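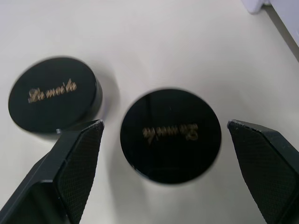

Wrist view with the two black lids, gripper open over the center one.

Last updated: 17th October

How I label grasp angle on round, shiny parts

I get asked about this step a lot, so I'm finally writing it up properly. It's the labeling pass we use for Endari, our little grasp-learning project, and it's the part that made the biggest difference to our results (bigger than the new network, which took me most of February, sigh).

The trouble with a round lid is that the gripper can close on it from any direction and the pick counts as good. Great for picking! Terrible if you want the lid to come down with the writing facing the right way. Our first policy learned to grab and had no clue which way up the text was. Look at the gold script in the view up top: on one lid it runs at a slight upward slant, and on the other it's upside down compared to the first. Same style of lettering, very different rotation, and as far as a plain "success" label is concerned there's nothing to tell them apart.

So, the method. Start with the last wrist view before the fingers close. You want the target sitting between the two pads with clear space on both sides. If a pad is already touching, go back a few steps, since a nudge can spin the lid and your angle will be off.

Next, draw a line along the writing, from the first letter to the last. Direction matters, so don't just lay down a line and move on. Then draw a second line from the left fingertip to the right one. The angle between the two is your label. That's it, that's the whole trick.

Now for blurry text. The script on the center lid is softer than on the left one, and that's pretty common for us. I zoom out when this happens – the overall slope is easier to judge small. If I still can't tell which end is the start, I mark it "unsure" and skip it. Please don't guess! Rüdiger and I each labeled the same batch once, and nearly all our disagreements were flips of half a turn on lids one of us had guessed.

Only label the lid you're about to pick. I used to label every lid in view and it hurt training, probably from the stretched look of anything far off to the side.

We ended up with 3520 labeled picks, done by two people. With the angle added, the policy needed four fewer hours of robot time to reach the same pick rate, and it finally places lids the right way around most of the time. Glare is still a pain. Esperanza is trying a version that drops the tip line and reads the angle straight from the wrist joint, and I'll add her notes when she has them.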